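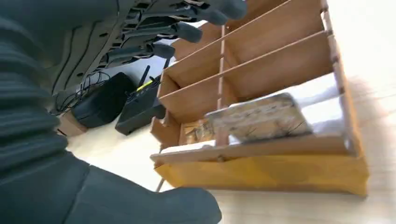 Does adding the wrist view to the policy input help the hand get a flat packet out of a narrow slot?

It helps on the approach and does very little after contact. With overhead plus wrist input we got 91 clean retrievals out of 109 attempts. The drop-off comes once the fingers are past the lip of the slot, where the hand blocks most of what the wrist camera could tell us.

Thursday, January 25, 2018
Slot retrieval, wrist view vs. overhead only
Entry by me, checked by Encarnación Ibarra after lunch

Carrying on from the notes on the Kestix controller. The question was whether the wrist stream is worth the extra bandwidth and the extra labelling. Labelling is the real cost. We have 702 demonstrations in the set now, all teleoperated, all with both streams saved. The overhead-only policy and the two-view policy were trained on the same 702, same seed, same number of steps. I left the learning rate alone even though the two-view loss was still going down slowly at the end.

What counted as a clean retrieval: packet leaves the compartment, doesn't get dropped, organizer doesn't shift. If the hand bumped a divider but the packet came out fine I still called it clean and put a B beside it on the sheet. Encarnación thinks the B trials should be their own category. She may be right. I kept them in for today so the numbers line up with the older sheets.

Overhead only was run for 100 attempts before the two-view block. I haven't finished scoring those from the video, so no figure here until that's done. My impression from standing beside it is that it was worse at picking the correct column. It would line up on the neighbouring compartment and then commit. The two-view policy hardly ever did that.

Behaviour worth writing down:

The fingers come in together and stay nearly parallel until quite late. I expected them to spread earlier. The operators in the demonstrations mostly kept them together as well, so the policy has probably just copied the habit. The thumb sweeps in low, and when the hand is lined up on a lower compartment it occupies a lot of the lower part of the wrist view. On those approaches the policy has the upper dividers in plain sight and much less of the base. I'd like to know how much it is using the notches on the centre divider as a landmark. They are small and dark and evenly repeated, which could be good for estimating depth or could be a nice way to be wrong by one notch. An easy check would be to mask that strip at test time and see if the approach gets sloppier.

Flat packages that lean in the compartment are easier than ones lying down. With a leaning one the upper edge is offered to the fingers and the pinch more or less happens. Lying down, the policy scrapes along the shelf and tries again. Crinkly wrappers in the next compartment sometimes pull the hand over. It happened often enough that I started marking it with a W. Most of the W trials recovered.

Blur. The wrist stream smears at the outer edge whenever the arm swings, and bright floor beside the organizer washes out completely. I tried a shorter exposure first thing this morning and the inside of the compartments went too dark to be useful, so I put it back. Slowing the last part of the approach is the better fix. The Sugiyama arm can take a speed cap per segment, but our wrapper doesn't pass it through yet. Will add that.

One stop not counted in the 109: the controller lost the hand partway through an attempt and held position. Restarted the bridge, re-homed, carried on. Log says timeout on the finger bus and nothing else. Same message as the one from last May, which we never got to the bottom of.

Scoring is done in Flokodow now instead of the spreadsheet. Slower to enter but it keeps the clip beside the score, and Encarnación could go through my calls without asking me for file paths. She changed four of them, all from clean to not clean, all for the organizer shifting a little at the end. I watched them again and agree. The 91 is after her changes.

To do:

- finish scoring the 100 overhead-only clips
- mask the notch strip, rerun the two-view policy on the same start poses
- speed cap through the wrapper
- decide on the B category before the next block
- ask Mindton if their fingertip pads come in a softer grade, the matte ones we have slide on glossy packets
- back up the raw wrist stream, the drive is nearly full

My guess for the next step is that vision has given us what it can for this task and the remaining misses need something from the fingers. Motor current is already logged at each joint and we aren't feeding it in. Encarnación wants to try that before buying any tactile hardware, and it costs nothing but a retrain. Starting it tonight on the same demonstrations.

3 comments
2 shares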